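14 May 2026
By the Desska study team

Come and teach a robot to cook rice! Desska is looking for 5 participants to try out Braltik, our method for teaching robot arms everyday kitchen jobs by hand. In our first study it reached a 95 per cent success rate with 47 demonstrations per task – far fewer than the 2,000 or so we used before – and now we want to see how it does with new teachers.

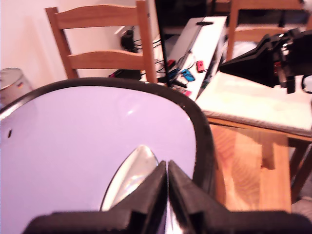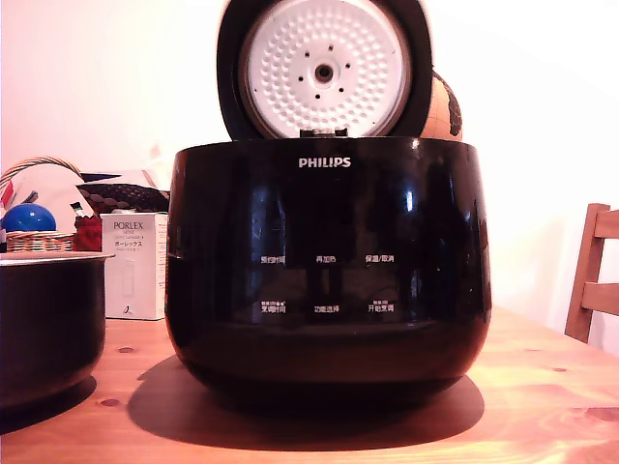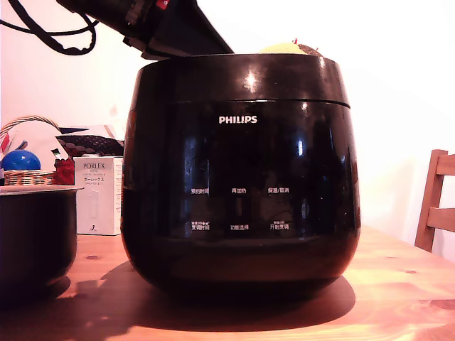
You don't need any robotics background, just steady hands and a bit of patience. Sessions run until the end of the month, and we'd love to hear from keen cooks. Write to the Desska study desk with the times that suit you.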